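Kerstin Ekström got to the Drorero open day on Saturday with 20 minutes to spare and nowhere to sit. Fabrice Guillot checked her name against his list.

"You're from the union," he said.

"I'm from the night shift."

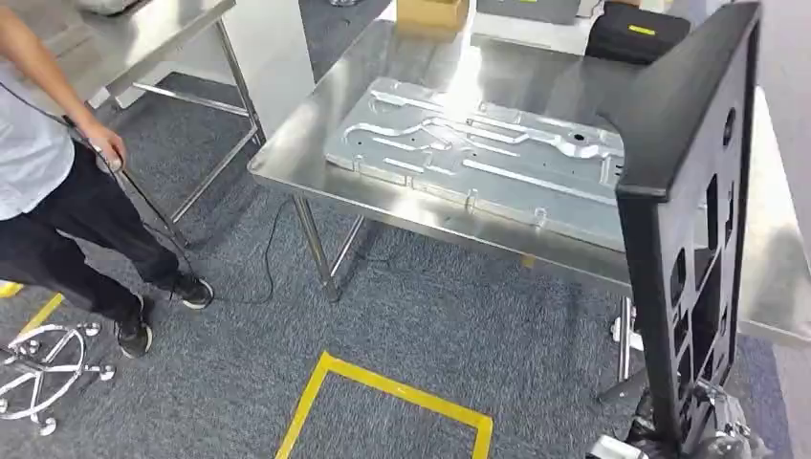
The machined plate on the middle table, before the first run.

He handed her a badge, number 142, and went to find more chairs.
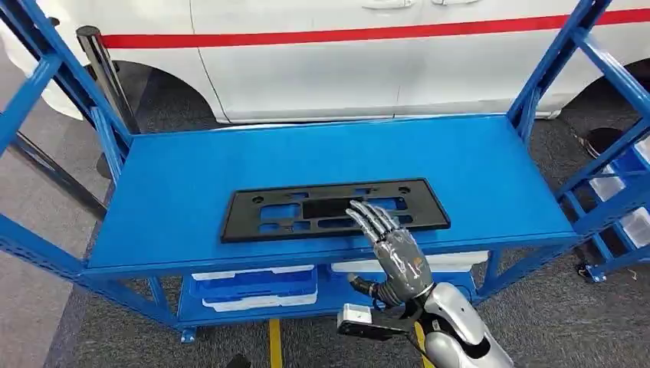 Kerstin had sorted parts at Barajas for most of her life, and she had come to see what would be sorting them next. She stood with her arms folded. The hand was open over the black license plate bracket, fingers a little spread, the way her mother used to test a stove. She had handled 3000 of those in a bad month.

"Does it get tired?" she asked.

"No," Fabrice said. "I do."

She laughed, which she had not planned to.
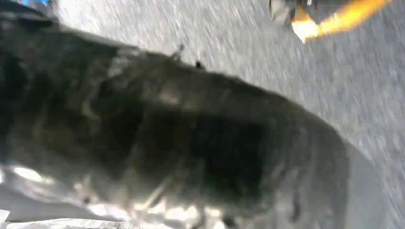
Story by Margaux Gaillard

At four o'clock they served coffee. Kerstin drank hers by the door — it was weak — and put the badge in her coat pocket. Her shift started at ten. She thought she might sleep first.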